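4/8/18

Hall humidity 61 at breakfast, 58 by noon. Still too high for the dye work, so I left the second batch in the jar and spent the morning on the tuning log for the harmonium instead.

State of the instrument: 4 octaves, two sets of reeds, one of which has been out of use since before I bought it in Bonmont. I took the back panel off and vacuumed the reed pan. The low C had a thread of felt caught under the tongue, which explains the buzz I have been blaming on the case since June. Removed with a slip of brass shim. The note now speaks promptly at low pressure.

Measured the A above middle C against the fork, then against the phone. They disagree by 4 cents. I trust the fork. The treble set is sharp across the whole upper half, worse towards the top, and I think a previous owner scraped the tips and never checked them again once the bellows were re-covered. Sharp reeds are the awkward case. To flatten one you take metal from near the root, and the root is where they crack. I did two today and stopped. Both came down further than I wanted, then crept up again after 30 minutes of rest. Next time: three light strokes of the file, replace, wait, measure. 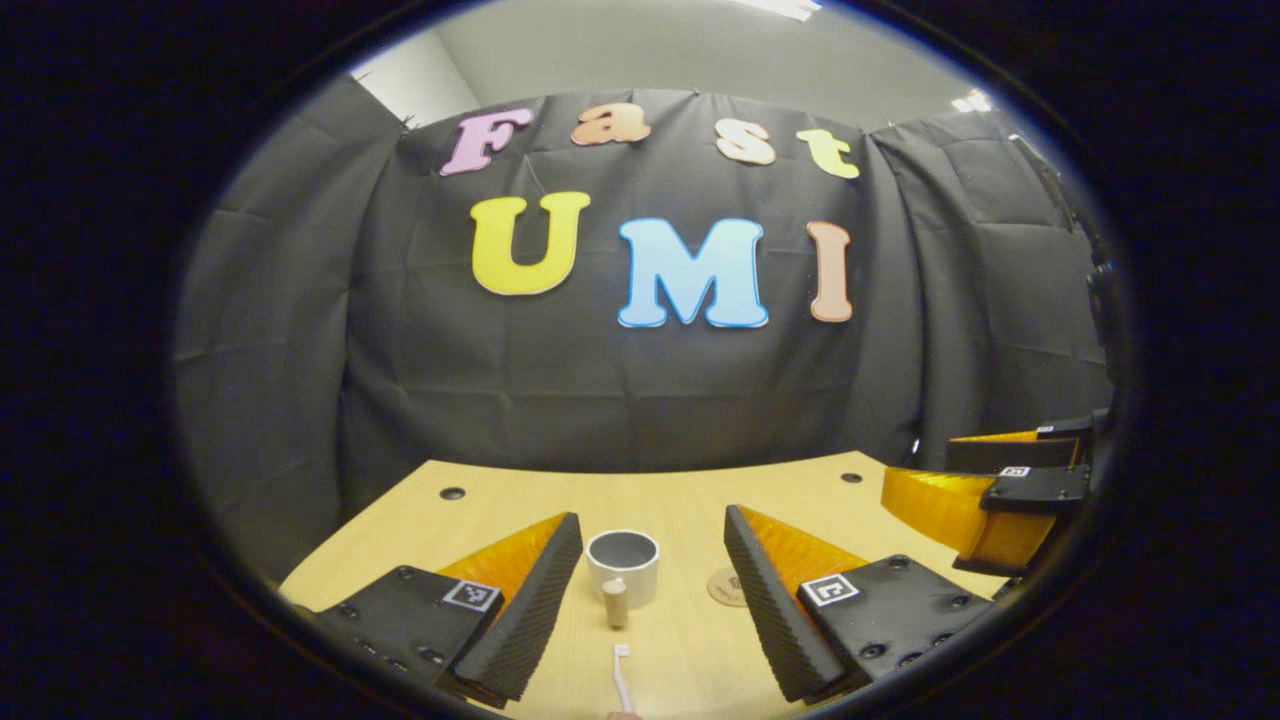
Letters on the black cloth, above the table.

Bellows test after lunch. Closed all the stops, pumped until the reservoir was full, timed the fall. 300 seconds to empty, against 512 with the pan sealed off by tape. So the leak is at the pan gasket and the new cloth is sound. The gasket is old leather, hard as card along the left side. Oskari Koskela wrote from Neltska to say he has a sheepskin of the right thickness and will cut me a strip if I send the length. I measured it twice and got two answers, 3 mm apart. Sent the longer one.

He also asks whether I intend to play the thing or only mend it. Replied with the gasket dimensions.

Glue: the hide glue from the Prellusora shop is slower to grab than the last lot, and smells stronger when warm. I ran a test joint on two offcuts of pine and clamped it overnight. It broke in the wood this morning and the glue line held, so it will do for the gasket. Keep the pot below 60 degrees. I let it go over on Koskela's old stove last year and lost the whole pot.

To order: felt, green, 2 mm. Brass screws to replace the odd steel ones in the back panel. A proper reed hook - the bent crochet needle marks the brass.

Rain from four o'clock. Moved the reed pan upstairs, wrapped in a towel, and left the window shut.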